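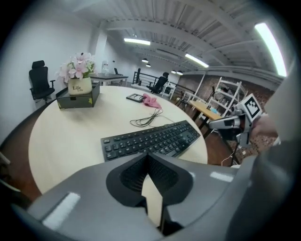

4. Wireless keyboard: first set-up

The Lodis quick card says pairing takes one step. We have set up plenty of these and would not count on it. Work through the steps below in order and leave the card in the box.

Before you start

The Lodis talks to your computer through the small Hao receiver. The card claims a range of 100 feet. Ignore that. Keep the keyboard within 3 feet of the receiver until it is paired, then find out for yourself how far it reaches in your room.

1. Slide the power switch on the underside to OFF. Many units ship with it already on, whatever the packing slip says.

2. Put in fresh batteries. The ones in the package may have been sitting in a warehouse for a long while.

3. Plug the Hao receiver straight into the computer. A hub might work. It might also be the reason you are back at this step in ten minutes.

4. Slide the switch to ON and hold the pairing key until the light blinks. Let go, then wait 20 seconds before you touch anything else.

5. Open a blank document and type a full line, including numbers and punctuation. One letter showing up on the screen proves very little.

CAUTION: Do not pair two keyboards in the same room at the same time. The receiver takes whichever one answers first.
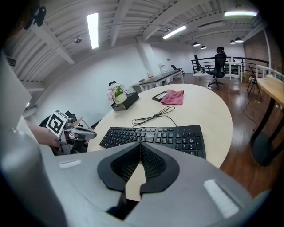
4.1 Placing the keyboard

A flat, steady table is all you need. The fold-out feet are sold as a comfort feature, but raising the back edge bends the wrists upward, and plenty of people type better with the feet folded in. Try it both ways for a day.

Note: Metal desks can weaken the signal. If keys drop out, move the receiver before you blame the keyboard.

4.2 The Curkeo software

The Curkeo program is optional, though the installer doesn't make that easy to see. You need it only to change what the function keys do. Plain typing works without it.

1. Choose Custom Install and clear every box except Key Settings.

2. Say no to "Smart Typing." We left it on for a month and could not find one thing it had improved.

3. Restart, even if the program tells you there is no need.

4.3 Battery readings

The battery meter in Curkeo will show 100 percent for weeks and then drop to nearly nothing in an afternoon. Treat it as a rough hint – and keep spare batteries in the drawer.

If the light stays red after a battery change, go back to step 1. For the older Cunden model, which has no power switch, take the batteries out for a minute and start from step 2.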